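Stone Countertop Care: Frequently Asked Questions

Raltmont Stone Yard, Drimach
Last updated 2022-12-05

These are the questions we get most often at the counter and by phone. They cover natural stone tops and floors bought from us. If your stone came from another yard, most of the answers still apply, but check with the seller about sealing.

Do I have to seal my countertop?

It depends on the stone. Most granite benefits from a sealer. Slate and limestone need one. Soapstone does not take sealer at all and is usually oiled or left alone. Your invoice lists the stone by name, and the sheet that came with it says whether we sealed it before delivery.

How do I know when it needs sealing again?

Put a spoonful of water on the surface and leave it for ten minutes. Wipe it up and look at the spot. If the stone has gone darker, it is time. If it looks the same as before, check again in six months. Test near the sink and the stove, as those areas wear first.

What can I clean it with?

Warm water and a little dish soap, then a rinse, then a dry cloth. That is enough for daily use. Leaving soap on the surface builds up a dull film over time.

What should I keep away from it?

Vinegar, lemon juice, bathroom descaler and anything with bleach in it. Acid eats into marble, limestone and travertine and leaves a pale mark. The mark is damage to the polish, so wiping will not remove it. Granite holds up better, but its sealer does not.

I have a dull ring where a glass stood. Can I fix it?

On a honed top, often yes. A fine polishing powder made for marble and a damp cloth will blend a small ring. Work in small circles and stop often to look. On a polished top the repair tends to show, and we suggest having it done. Nipon Inthanon handles our repair visits and can usually tell from a phone call whether a visit is worth it.

How do I get an oil stain out?

Mix baking soda and water into a thick paste. Spread it over the stain, a little past the edges, and cover it with plastic wrap taped down on all sides. Leave it for a full day, then take off the wrap and let the paste dry completely before you scrape it away with a plastic scraper. Old stains may need three or four rounds. Reseal the spot afterward.

Can I put hot pans on it?

Use a trivet. Granite can take heat, but a sudden change in temperature can open a crack along a weak line in the slab, and we do not cover that under warranty. Resin-filled stones can also yellow.

Why does my slab look different from the sample?

Samples are cut from one corner of one slab. Color and grain change across a quarry block, and more so between blocks. We ask every customer to come in and sign off on the actual slab before cutting. Kamolrat gray is one of our steadier stones, while Clandard varies a lot – some slabs are close to plain and others have wide bands.

What is the difference between honed, polished and textured?

Polished stone is shiny and shows color most strongly. Honed stone is smooth with little shine. Textured stone is rougher to the touch, hides scratches well and holds on to crumbs. We do not recommend a rough texture where you roll out dough.
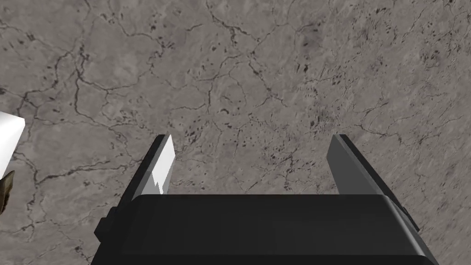
Flat gray stone texture, from directly above.

Is gray stone easier to keep looking clean?

Mid-gray is the most forgiving color for dust and water spots. Very dark stone shows both, along with fingerprints. Pale stone shows coffee and wine.

How much does a repair visit cost?

The visit is $46 within Drimach, and that includes the first half hour. Small chips filled during that time cost nothing extra apart from materials. Polishing is priced by area after we have seen the top. For jobs over $500 we send a written estimate first.

How long does a new countertop take?

Plan on 34 days from signing off the slab to installation. October and the weeks after it are our busiest time, so order early if you want the kitchen done for the holidays.

Do you sell offcuts?

Yes. They are on the racks by the side gate and priced by the piece. We do not hold offcuts over the phone, and we cannot cut them to size while you wait.

Do you take back leftover floor tile?

Unopened boxes only, within two months, with the receipt. Keep at least one box for yourself – later batches rarely match.

Related pages

Choosing an Edge Profile
Sealer Types Compared
Measuring for a Template Visit
Outdoor Paving: Frost and Drainage
Repair Visit Request Form
Warranty Terms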